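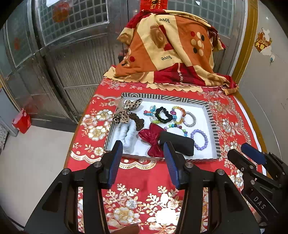

Section 4. Good practice for sorting small soft items

This section gives the rules for recording with the two hand-held grippers in a home. Please read it before the first session of the Jultitz program. Section 3 (charging and pairing) must be finished first.

4.1 Preparing the tray

1. Put the tray on a flat surface. A bed or a table is allowed, if the tray does not rock when you press on one corner.
2. Put in the items from the list in your kit. Mix soft items, such as scrunchies and bows, with bracelets and other beaded items.
3. Leave free space between some of the items. Let other items touch.
4. Do not change the cloth under the tray during a session. Patterned cloth is permitted.

Note: The household sheet (form 58) must be signed before the grippers are switched on.

4.2 Picking up

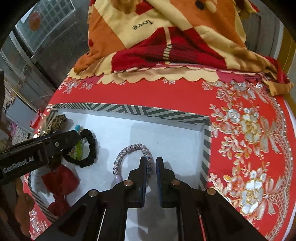 Page last changed: November, revision 24

1. Open the fingers fully before you go down to the item.
2. For a loop that stands up, such as a braided bracelet, put one finger inside the loop and keep the other outside. Close slowly on the strand.
3. For a scrunchie, take the fabric on one side only. Do not press it against the floor of the tray.
4. Lift straight up, wait 2 seconds, then move to the side.
5. If an item falls, do not catch it by hand. Leave it where it is and continue with the next item.

Caution: Do not pull on a beaded strand with both grippers at the same time. The thread can break, and loose beads can enter the linkage of the gripper.

4.3 Working with two grippers

One gripper works and the other one waits, unless the task card says "both". The waiting gripper may stay above the tray, but it must not touch the items. Keep your sleeves behind the handles.

4.4 After the session

1. Switch off the two grippers.
2. Wipe the fingertips with a dry cloth. Alcohol is not permitted on padded tips.
3. Write the session number on the Punetti log sheet. If an item is damaged, write code 1599 beside it and do not use this item again.

For replacement of fingertips see Section 6, Clarkeo spare parts.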